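Archives > Listes > atelier-bras > Fil « Sac de courses »

Classé dans : Manipulation à deux bras, Projet étudiant, Comptes rendus

De : Mekdes Lemma
À : liste atelier-bras
Objet : Re: Sac de courses, on en est où ?

Salut tout le monde,

Je réponds à Cameron dans l'ordre de ses questions, avec plein de digressions au milieu, vous me connaissez. Je remets son message d'abord pour ceux qui ont rejoint la liste entre-temps (bienvenue à Usa, d'ailleurs !).

Cameron Buchanan a écrit :
> Bonsoir à tous,
> J'ai manqué les deux dernières séances à cause de mes partiels et je suis
> un peu perdu. Quatre choses :
> 1) on continue avec les deux bras ou on se replie sur un seul pour la
> démo de mai ?
> 2) combien d'épisodes sont vraiment utilisables ? Somkiat parle de 1000,
> dans le tableur je ne les vois pas.
> 3) est-ce qu'on garde le sac plastique ? Je continue de penser qu'une
> boîte rigide nous ferait gagner trois semaines.
> 4) qui écrit la partie « protocole » du rapport ? Pas moi, s'il vous
> plaît, j'ai déjà fait la biblio.
> Cameron

Alors, un : on garde les deux bras. On en a reparlé avec Carol Fairclough après la séance et elle est assez nette là-dessus : le sujet déposé s'appelle « vider un sac de courses à deux bras », si on en enlève un il faut redéposer un sujet, et personne n'a envie de remplir le formulaire une deuxième fois. Et puis un sac souple avec un seul bras, on a essayé en octobre, le sac suivait la pince à chaque fois. Je revois encore la tête de Somkiat ! Avec le deuxième bras qui s'occupe du sac, on peut au moins travailler sur la vraie difficulté, à savoir aller chercher quelque chose de mou au fond d'un truc encore plus mou, et le reposer sans l'écraser.
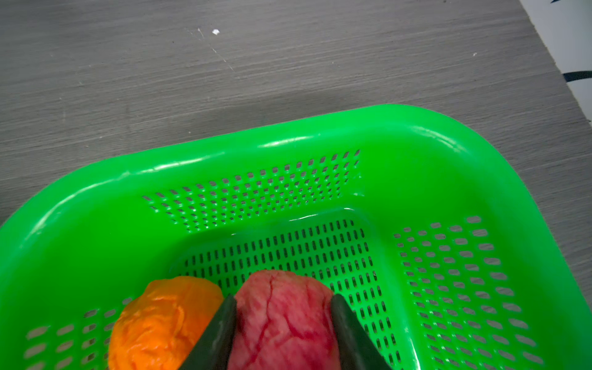

Pour l'ouverture de pince, je suis partisane de ne plus toucher aux réglages avant mai. On a passé deux séances à monter et descendre le seuil de serrage, chacun avec sa théorie, et quand j'ai relu mes notes je n'arrivais plus à savoir quel seuil allait avec quel dossier. La valeur actuelle est à 70 dans le fichier de config (c'est la branche « jotden », oui, le nom est resté, désolée). Si quelqu'un veut la changer, qu'il ouvre une nouvelle branche et qu'il l'écrive ici avant. Pas après, Somkiat, je te vois.

Deux, les épisodes. 1000, c'est l'objectif qu'on avait écrit dans la fiche projet, pas ce qu'on a. Le compteur de Vumau en affiche 829, et là-dedans il y a tout, y compris ceux qu'on a coupés en plein milieu et les deux ou trois où quelqu'un a oublié de relancer l'enregistrement du bras droit. Quand j'aurai fini le tri on devrait tomber à quelque 800, ce qui me paraît déjà très bien pour une équipe de cinq qui a aussi des cours à suivre. Je mets à jour le tableur dès que j'ai terminé ; pour l'instant la colonne « validé » ne veut rien dire, ne vous appuyez pas dessus.

Petite demande au passage : remplissez le champ « remarque » pendant la séance, même en trois mots. « Anse coincée » me suffit. « Bof » ne me suffit pas (j'en ai compté un paquet, des « bof », et j'ai reconnu l'auteur au style).
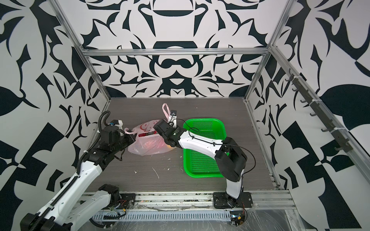 Trois, le sac. Je sais que Cameron n'est pas convaincu et je comprends l'argument des trois semaines. Mais j'ai comparé avec ce que fait l'équipe Flullulard de l'autre promo, qui a pris une boîte, et leur projet est devenu un problème de prise d'objet assez classique : ils voient tout d'en haut, rien ne bouge, ils ont fini leur collecte avant Noël et maintenant ils cherchent quoi raconter dans la discussion. Nous, on aura de quoi raconter ! Le sac change de forme à chaque essai, l'ouverture n'est jamais au même endroit, les anses viennent se mettre devant la caméra de poignet. C'est pénible à enregistrer et c'est pour ça que ça m'intéresse.

Par contre je suis d'accord pour qu'on limite la liste des objets. On avait commencé à apporter n'importe quoi, moi la première, et le modèle n'a aucune chance si chaque fruit apparaît quatre fois. Usa propose de s'en tenir aux catégories qu'on a déjà, sans rien ajouter, et de garder un ou deux objets uniquement pour l'évaluation. Ça me va très bien. Il faudrait juste décider lesquels avant la prochaine séance, sinon quelqu'un les utilisera par réflexe.

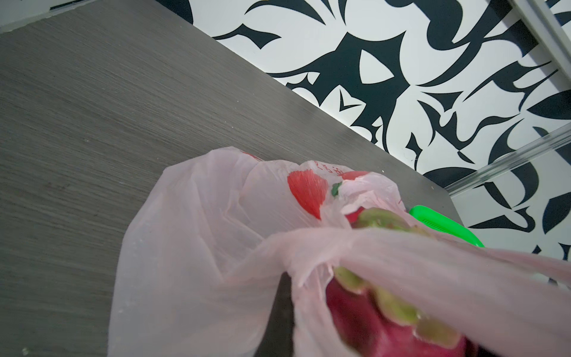

Je voudrais aussi qu'on arrête de ranger le sac « bien comme il faut » entre deux essais. Je l'ai fait moi aussi, on a le réflexe de l'ouvrir gentiment vers la pince, et on se fabrique des données trop faciles. Somkiat Kaewkla a écrit un petit script qui tire au hasard l'orientation de départ et l'ordre de remplissage, ça s'affiche à l'écran et on obéit. Il est dans le dossier seidel/tirage, il se lance tout seul, et si ça plante chez vous c'est probablement la version de Python (chez moi c'était ça, j'y ai laissé une soirée).

Carol m'a demandé comment on définit une réussite. Bonne question, j'ai bafouillé. Pour le moment je note « réussi » quand tous les objets sont dans le panier et que les deux pinces sont vides à la fin. Mais si une pince lâche l'objet d'un peu haut et qu'il roule jusqu'au bord ? S'il reste une bricole au fond du sac que la personne aux commandes n'avait pas vue ? Il nous faut une règle écrite, parce qu'en relisant les vidéos je me suis contredite d'un jour à l'autre.

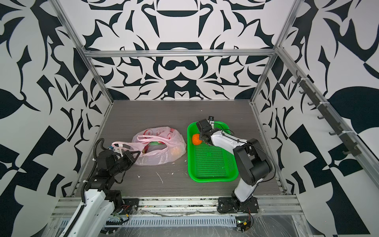 Pour le découpage en sous-tâches, je verrais bien quatre étapes : tenir le sac, saisir, transporter, déposer, et on recommence jusqu'à épuisement du stock. Usa préférerait fusionner transporter et déposer, elle trouve la frontière trop floue, et je lui donne à moitié raison. Prenez un moment où une orange est déjà dans le panier, la pince droite juste à côté, avec l'autre orange encore dans le sac et la pince gauche du côté de l'anse : est-ce que c'est la fin du « déposer » ou déjà le début du « saisir » suivant ? Moi j'annote à l'ouverture de la pince, Usa au moment où le bras repart. Les deux se défendent, mais il faut choisir la même chose toutes les deux, sinon nos annotations ne servent à rien. Vos avis sont les bienvenus, surtout le tien, Cameron, vu que tu arrives avec un œil frais.

Quatre, le protocole : je m'en charge, avec Usa qui relit. J'ai un plan et une page et demie de brouillon, je l'envoie à la liste quand ce sera présentable. Il me manque encore le paragraphe sur l'étalonnage des caméras de poignet, que Somkiat m'a promis. En échange je lui fais sa figure avec les durées d'épisodes.

Ah, et pour la salle : on y est à partir de 14 h la prochaine fois, pas 13 h 30, le TP d'avant déborde toujours. Si quelqu'un peut repasser prendre des fruits en chemin ce serait chouette, je rembourse sur présentation du ticket.

Bises à tous et courage pour les rattrapages,
Mekdes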